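Teaching by hand: is it worth the hours?

Vasanthi Pinto has been steering the arm at Cutden by remote control since November, and the count stands at 3,618 recorded tries.

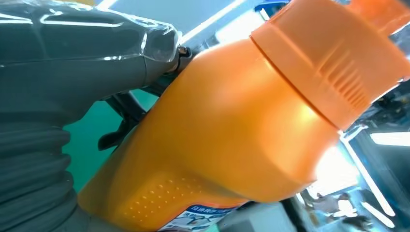

I still have my doubts. Wivow's sales people told us 700 goes would do for a new job. We passed that before Christmas and the arm went on fumbling anything with a rounded shoulder. Of the last batch of 445, Vasanthi threw out the ones where she had hesitated, and I would like to know what the arm learns from a person who is tired by mid-afternoon.

She is more hopeful than I am, and says big bottles are a fair test. Fine. But a demo at Halvorsen with 10 clean pick-ups in a row proves very little to anyone who has worked a packing line. I have asked for the failures to be shown as well. No reply yet.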